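Ranger ses cartes dans une pochette transparente (et vider enfin son portefeuille)

Niveau : débutant. Durée : une soirée, ou un mois de novembre entier si vous conservez aussi les tickets.

Mon portefeuille a fermé pour la dernière fois il y a trois ans. Depuis, il bâille. J'y ai trouvé 13 cartes, dont la carte de fidélité d'un magasin de chaussures Skinen où je n'ai acheté qu'une paire de lacets, et une carte cadeau Tirnel dont le solde ne couvre plus grand-chose. Si vous vous reconnaissez, prenez une table dégagée et lisez la suite.

Ce qu'il vous faut

Une pochette en plastique transparent à plusieurs cases
Un chiffon doux
Une paire de ciseaux solides
Un peu de sévérité envers vous-même

Étape 1. Tout sortir

Videz le portefeuille, puis le vide-poche de l'entrée, puis la boîte à gants. Étalez les cartes à plat, sans les empiler. Une carte sous une autre est une carte qu'on oubliera de juger.

Étape 2. Faire trois tas

À gauche, ce qui sert chaque semaine. Au milieu, ce qui sert deux ou trois fois par an : bibliothèque, mutuelle, piscine. À droite, le reste. Le tas de droite sera le plus haut, et c'est aussi celui pour lequel vous trouverez le plus d'excuses. Mon amie Soudabeh Pakzad a défendu pendant dix minutes une carte de la jardinerie Burcombe qui lui avait rapporté 500 points – elle habite au quatrième sans balcon.

Étape 3. Choisir les places

Seul le tas du milieu va dans la pochette. Avec six cases en deux colonnes de trois, commencez par le haut. Mettez côte à côte des couleurs qui tranchent : une carte sombre à côté d'une rouge, une blanche à côté d'une bleue. On retrouve bien plus vite « la bleue » que « celle de la mutuelle, enfin je crois ».

Étape 4. Glisser les cartes

Passez d'abord un coup de chiffon. Posez la pochette à plat, prenez la carte par les bords, présentez-la droite devant l'ouverture et poussez sans la plier. Si elle résiste, écartez un peu le plastique avec l'ongle. Gardez la suivante à portée de main et ne traitez qu'une carte à la fois.

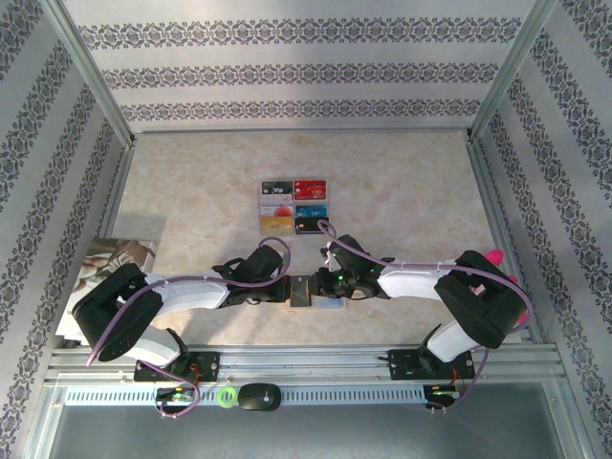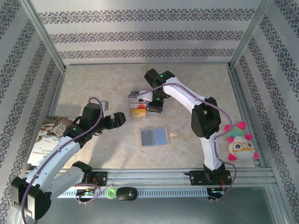 Première photo : la pochette à six cartes, une carte beige tenue debout et une bleu clair posée à plat juste devant.

Étape 5. S'occuper du tas de droite

Les cartes périmées passent aux ciseaux. Coupez la puce et la bande magnétique en plusieurs morceaux, et répartissez-les dans deux poubelles si vous êtes d'un naturel inquiet. Pour les cartes de fidélité, vérifiez le solde avant de trancher. J'avais 1 209 points chez Seppälä, ce qui donnait droit, après calcul, à un torchon. Je l'ai pris.

Étape 6. Ranger la pochette

Un tiroir sec, loin du radiateur. Évitez d'y joindre le papier où sont notés vos codes, même écrits à l'envers.

Une question revient souvent : faut-il numériser les cartes de fidélité ? Oskari Kokkonen, qui relit ces pages, l'a fait pour toutes les siennes. À la caisse, il cherche désormais dans son téléphone au lieu de chercher dans ses poches, et la file derrière lui ne voit pas bien la différence.

Refaites le tri une fois par an. Le portefeuille, lui, restera déformé encore quelques semaines. Le mien a passé l'hiver sous un dictionnaire.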